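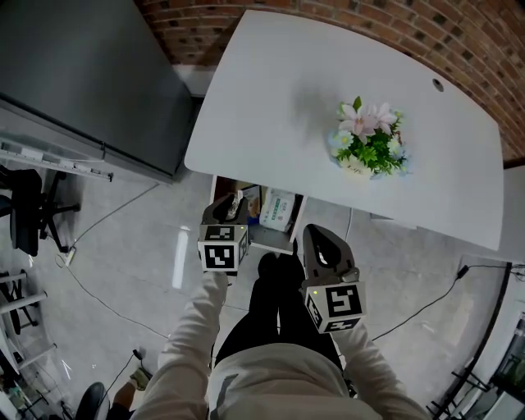

Javovby's second tape is out today, 22 May 2021. Seven tracks, all recorded on one synth and a drum machine. I've had it on since breakfast.

For anyone new to them: Javovby is Angelica Tagle and Bienvenido Layug. She sings and writes the words, he does the rest. The first tape was mostly instrumental and I never got into it.

This one has vocals on all but one track. She keeps them low in the mix - you catch a line here and there and miss the next.

Best track so far is "Isen". Slow bass line, hardly any drums until the last minute. "Clato" is the fast one and will probably get played out the most once there are places to play it.

Side B drags a little. The closer runs more than six minutes and the idea is used up by the halfway mark.

Ariel Dizon did the mastering. My copy is louder than the first tape and the hiss doesn't bother me on headphones.

The run is 187 copies, no repress planned as far as I know. Digital comes later through the label, Bouazza.

Tayla Kereama asked if the February radio session is on it. It isn't. Two of the same songs are, in different versions, and I like the radio take of "Clato" better.

Will post again when I've spent more time with side B.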